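Fleltow Pre-Purchase Arm Checklist, with Comments
Simulated living room, sofa pickup task
Reviewed in July for the Kultholm budget round

We love that we can plan this cell on screen before spending a cent on hardware. Mark each line Pass, Hold or Fail.

1. Reach over the seat: PASS
The gripper gets to the far end of the sofa, next to the armrest. Great news for the budget, as the longer arm can come off the Cedell quote.
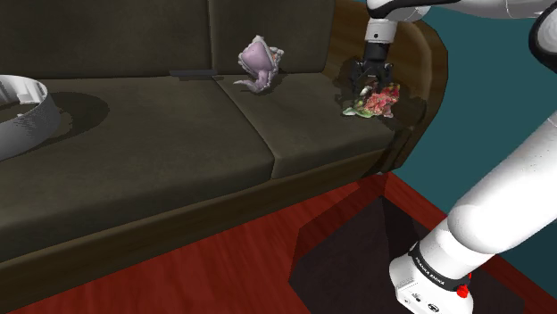
Item 1. Gripper over the small multicolored object at the armrest end.

2. Items left on the cushions: HOLD
More than one thing sits on the sofa in this layout. Please price a clear-out bin and a second set of finger pads. Pads are cheap, so order 8.

3. Base and pedestal: PASS, with comment
The boxy pedestal does the job in simulation. A real one needs floor anchors, and the Takeda room has a soft floor. Allow 2 days of fitting in the plan. Leave the table and chair budget alone for now!

4. Grip on soft or uneven shapes: HOLD
Lumpy objects are the fun part of this project, and also where the money could go. Get a quote for the standard two-finger gripper first, then a soft-tip option.
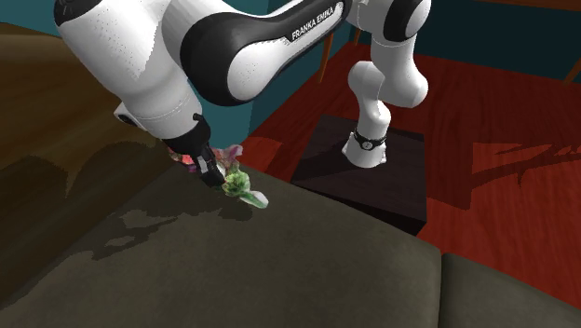

Item 4. Fingertips at the flower-like object, pedestal behind.

5. Stop button and guarding: FAIL
Neither quote lists an emergency stop within reach of the operator's seat. Add one to both. Light curtain or fence still to be decided (I'd go for the curtain, it keeps the room open and we can reuse it at Kultholm).

6. Finger joints and pins: PASS
Close views of the gripper are so handy when writing a spares list.
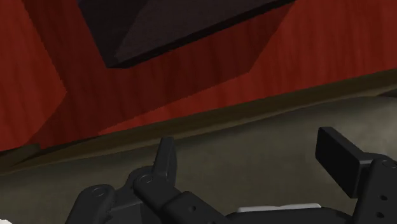
Put pivot pins and pads under spares, with a yearly service visit on its own line. Nearly 40 percent of the spares money is still unassigned, so there's room for both.

7. Training: HOLD
Cedell offers 5 places. Take them all!

Next step: send items 2, 4, 5 and 7 back to Cedell for a revised quote.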